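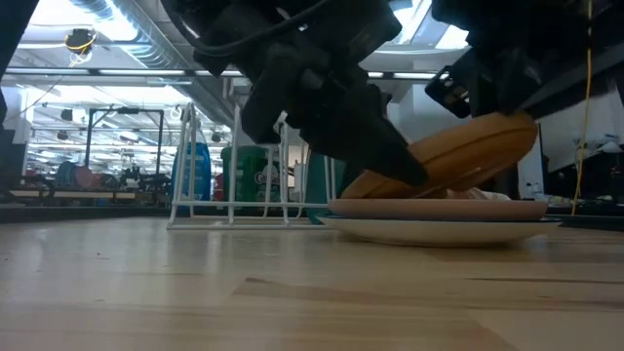
Progress report to the Jirndale fund: house rules for the two-arm washing-up bench

Hello again, and thank you for waiting for this one. I'd promised it before December and then we rewrote half the rulebook, so you're getting the newer and (I think) much better version.

A quick reminder of what your money is for. We're writing a set of plain working rules for people who run a pair of robot arms over kitchen things: plates, racks, towels, the ordinary stuff. The big safety standards cover factory cells very well, but they don't say much to a student standing over a dish rack at teatime wondering if she can reach in and straighten a plate. Our rulebook is meant for her. We call it Pai, which started as a folder name and stuck.

So, where are we? The first draft had far too many rules in it and people simply didn't read them. I cut it back to 10, printed large enough to read from standing, and that's the version we've been working to since the last report.

The rule that has caused the most talk is hands out. If the arms are powered, your hands stay outside the black bars, full stop. It used to say "when the arms are moving", and I was quite attached to that wording, but a still arm and an arm that's about to move look exactly the same! Two of our newer operators pointed this out on their first morning and I had no answer for them. Changed the same day.

The second big change is about handing over. When both arms are working near the same rack, one arm does the job and the other waits off to its side until the first has let go. We lose a bit of time on every run, and I know the Wukdale people would like it quicker, but we've had far fewer knocks since we brought it in and I'd like to keep it as it is for now.

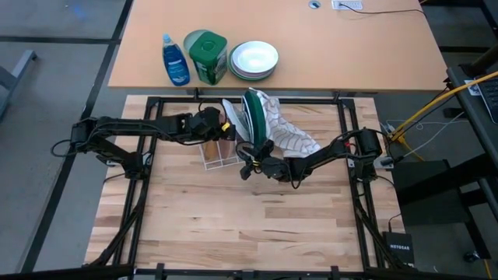 We also had a long argument over cloths. A towel near a gripper is a nuisance in a way that a plate isn't. It snags, it hides the edge of things, and it's never the same shape twice. I wanted to ban them from any run with crockery in it, and I lost that vote, fairly. What we have now is that a cloth may be on the bench if it's part of the task, and the person on the stop button has to be able to see both grippers past it. If they can't, they stop the run and the cloth gets moved with the power off.

Cables got a rule of their own too. Anything that trails across the floor is checked before the first run and again after lunch. It's dull and everyone grumbles, me included.

On the numbers you asked for: 2769 runs logged under the new rules so far, each with a start check and a name against it. The log itself lives in Osura, our shared notebook, and you're welcome to a login if you'd like to poke about in it.
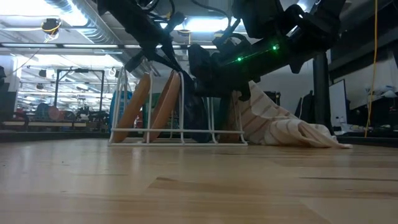
Lilibeth Tiongson
Bench lead and keeper of the rulebook, Pai project

What's still to do, then. The part on breakages is thin. At the moment it says to stop, power down and sweep up, and it needs a proper bit on checking the gripper fingers for chips before you start again. I've got notes for that and will write it up next.

I'd also like five people from outside the group to try the rulebook cold, with me sitting on my hands in the corner. Wukdale have offered two of theirs, which leaves three to find. If anyone at your end fancies an afternoon of watching plates go into a rack, do send them over!

Money is fine. We're a little under on printing and a little over on crockery, and I'd like to move the one across to cover the other if you're happy with that. Could you let me know by email? I'll hold off ordering more plates until I hear.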